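Household Storage Study: Call for Participants

Iseck is recruiting households in Lillton and Flulitz for a study of how leftovers are stored, labeled and thrown away. The study extends an earlier survey of 1,086 households. Enrollment closes at the end of September.

Eligibility
Applicants must be 18 or older, cook at home at least five times a week, and have a working refrigerator with a freezer compartment. One person per household may enroll. Employees of food packaging companies are excluded.

What participation involves
Participants keep a written log for 2 weeks. Each entry records the food, the date it was cooked, the type of container, the storage shelf and the date of disposal or use. An entry takes nearly 5 minutes. A closing interview is held at the Eichhorn building, Room 606, between 4 p.m. and 8 p.m.

Participants use their own containers. Lidded boxes, jars, bowls with film and freezer bags are all accepted. Lids should be logged with the container they belong to.
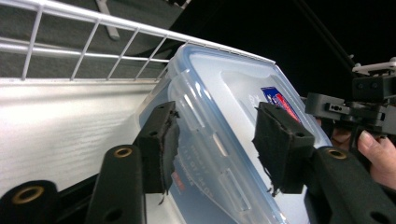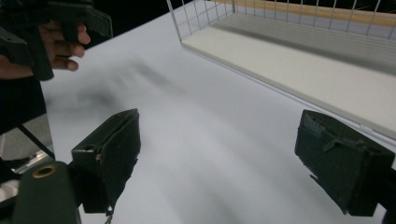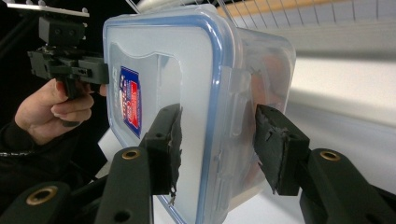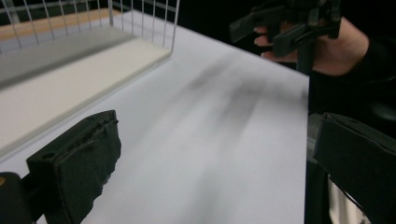 Compensation
Participants receive a grocery voucher after the closing interview. Incomplete logs are paid in proportion to the days recorded.

How to apply
Request the screening form at the Eichhorn front desk. Completed forms may be returned there or by mail.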